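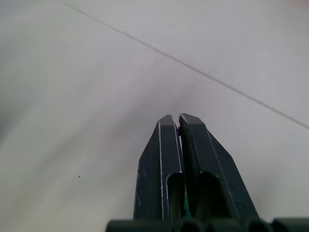

From: Yvonne Bramwell
To: Grernirstead benches and tables list
Subject: Re: [tables] light gray top or keep the dark one?

Hi Gion, hi all,

Oh, I have opinions on this one! I've been through three tops on the same set of legs, so let me answer in bits, under your bits.

On 08/05/2023, Gion Koller wrote:
> I finally have the back room cleared and I'm redoing the big work table.
> The old top is nearly black and I keep losing small dark screws on it.
> Mircea says go pale and be done with it. Valentin says pale tops look
> filthy in a week and I'll hate it.

Mircea is right and Valentin is also a little bit right. Mine is a very pale gray now, close to white but not quite, and small dark things show up on it like flies on a bedsheet. Black screws, pencil leads, the little rubber feet that fall off everything. On my old walnut-stained top I used to find those with my elbow.

It does show dirt, yes. But it shows it so early that I wipe it off when it's still nothing, and the old top was, I'm sorry to say, disgusting by the time I noticed. I do a quick pass with a damp rag at the end of the day and a proper scrub when my sister is coming over. The one thing that really marks it is blue marker. Ballpoint comes off with rubbing alcohol, graphite comes off with a white eraser (much better than a rag, which just smears it into a cloud).

> Pure white or something grayer? I have a quart of each left over from
> the hallway and could use either.

Grayer, please! I did pure white the first time and with the lamp pulled down low it was like working on a snowfield. I'd get up with a headache and think it was my glasses. A touch of gray takes the sting out and you still get all the contrast. Try painting two scrap boards and leave them under your lamp for an evening before you commit. Also, hallway paint is wall paint, and I wouldn't put wall paint on anything you plan to lean on. It stays a bit tacky for ages and a mug will pull a ring right off. I used a cabinet enamel from Skurneck, 2 coats, very thin, with a foam roller. I let it sit 12 hours between coats and then left the whole table alone for 30 days before I put anything heavy on it. That last part was awful, I ate dinner on the couch for the whole of March.

> How smooth do I need to get it? Sizwe sent me a long message about
> polishing and I got scared.

Ha, Sizwe polishes everything. He took his up to 3,000 grit and it's gorgeous, you could ice skate on it, and so does every pencil he owns. I stopped way before that. What you want is smooth enough that a crumb wipes off and a sheet of paper slides without catching, and dull enough that you don't see the light bulb looking back at you. I sanded lightly between coats with a gray pad, wiped it down, and left the last coat as it came off the roller. There's the faintest orange-peel feel if you go looking for it with your fingertips. I stopped looking.

If you get a drip or a hair in the last coat, leave it until it's hard. I know. I dabbed at mine with a fingernail and made a crater that I then had to fill, sand, prime and repaint, and if you come over I can still show you exactly where it was.

> What about the scratches, will they show? I drag metal stuff around a lot.

They do show, though less than on the dark one, funny enough. On a black finish any scuff comes up pale and you see every single one, especially along the edges where the coating goes first. Look at any black tool that's been used for a year. On light gray the scratches pretty much match. What you get in their place is gray metal streaks when something bare gets pushed across, and those mostly come off with the eraser again, or with a dab of Susance paste if they're stubborn. Don't scrub with the green side of a sponge, it leaves a shiny patch that catches the light forever.

I keep an offcut of cork shelf liner for the heavy things. Half the time it's on the floor, but when I remember to use it it helps.

> Last thing, round the edges over or leave them square?

Round them! Just a little, a few strokes with a block. Paint hates a sharp corner, it pulls back as it dries and you end up with a bare line that chips the first time you bump it with a chair. And your forearms will thank you. I left one side square, the side against the wall – then I moved the table, so now that side faces me and I grumble at it every morning.

Would anyone else chime in about laminate? I've never used it and I'm curious if the matte kinds hold up. Valentin, didn't you have a sheet of it on your sewing table before you switched to the oiled one? And Gion, tell us which gray you pick. I have most of a can left and you're welcome to it if you don't mind driving over, the lid is a bit bent but it seals.

Yvonne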